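Mug handling on the two-arm bench: house rules, short version

Butside bench, Cellow arms. Last edit 2 April 2022. Read it all before you power up, takes two minutes.

Before power

Walk the bench. Both E-stops out in reach, tested, one press each. Cables clipped along the arm, loops free to swing. Anything soft or long (sponges, spatulas) goes to the sides or the rail, never between the mugs and the tray.

Hands out before enable. No reaching over an arm that's holding position, it can still move.
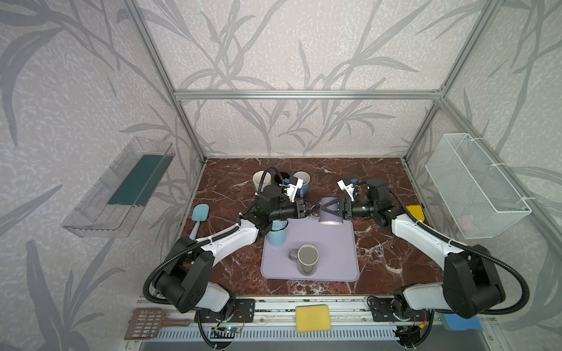

Speed cap is 30 percent for any new routine. Stays there untill you've had 60 clean cycles, logged. Then ask for a raise, don't just take it.

Picking up

1. Set grip force low first. Go up in small steps. Ceramic chips at the rim before it cracks anywhere else.

2. Come in from above, fingers open wide, both pads level. Stop short. Check the wrist view before closing: pads either side of what you mean to grab, nothing else in the gap. 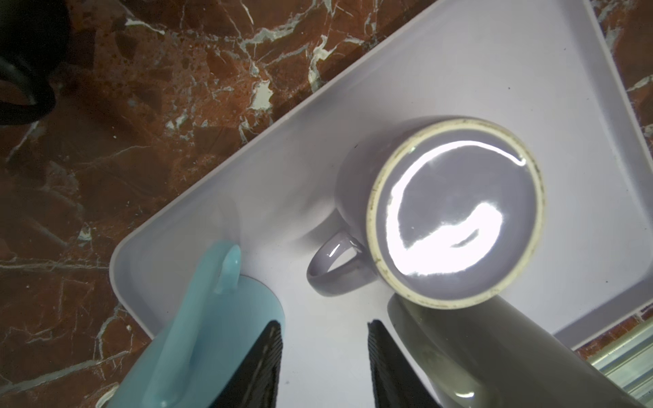
3. Close, wait 1000 ms, then lift. Skipping the wait is how we got the September chips.

4. Lift straight up until clear of the neighbors. Tilt only after that.

Two arms at once

One arm owns the tray at a time. The other parks outside it or holds still. Semance has a zone lock for this, turn it on, leave it on. Handovers in mid air need a second person at the stop button.

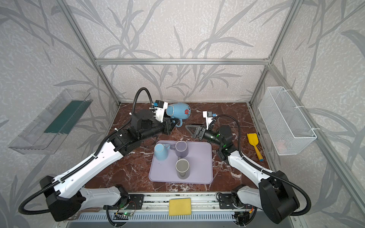

If both wrists have to work close, drop the cap to half and run the path with no mug first. Watch the cable loops as well as the grippers, they catch.

Handle grips

Handle grips get their own rule becuase a mug held that way can swing. Slow turns only, and keep the carry away from the parked mugs.

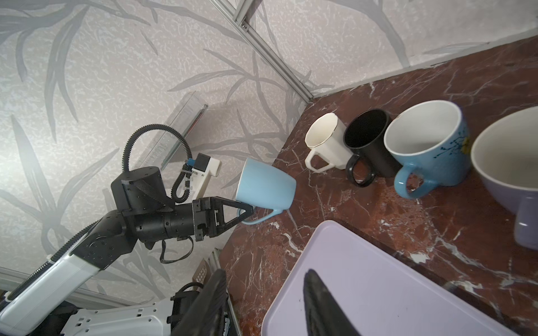
Clearance is checked for the whole mug, never just the fingers. Set the Bataineh collision shape to match, body plus handle plus gripper. With the light blue one pinched by its handle and tipped over like this, the body sticks out well past the fingers, and there's a row of four mugs along the back of the counter to think about. Check the tilted pose too, a shape saved upright is wrong here.

Log any contact, even a light tap. Form 41, same day. Chipped mugs go in the bin, not back on the bench.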